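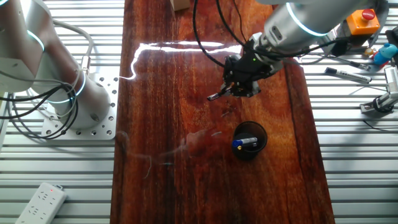
Ticket 218: label printer drops off the network after lunch
Opened by: Misaki Sakai
Assigned to: Valentin Toma
Priority: normal

The Zendby printer in shipping stops taking jobs in the afternoon. The queue shows "offline" but the printer's own screen says ready. Turning it off and on fixes it until the next day.

Log

1. Pinged the printer while it was offline. No reply. The Vorkon switch shows the port up with no errors. Swapped the patch cable anyway, same result on Friday.

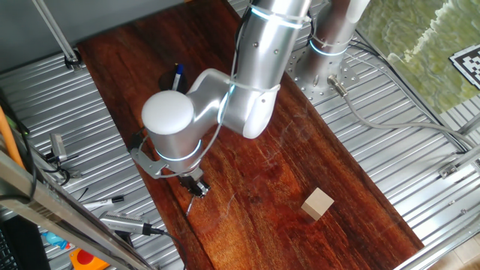 2. Checked the address leases. The printer was set by hand to an address ending in 70, inside the range the router gives out. Walter Villca's laptop picks up the same one when he comes in after lunch.

3. Moved the printer to 218, outside the range. Updated the port on both shipping PCs. Misaki's PC prints. The other one still sends to the old address.
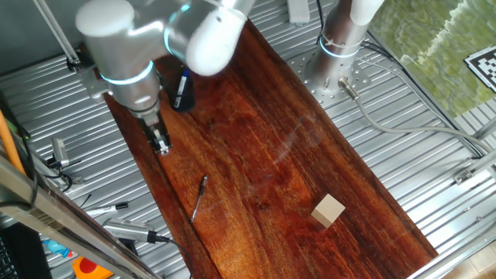 Removed the old port on that PC and restarted the spooler. It had 2 stuck jobs, both deleted. Test label came out fine.

Reijo Salminen asked if the driver needs updating too. Not for this. Leaving the ticket open until Misaki confirms a full afternoon of printing.

Status: waiting on user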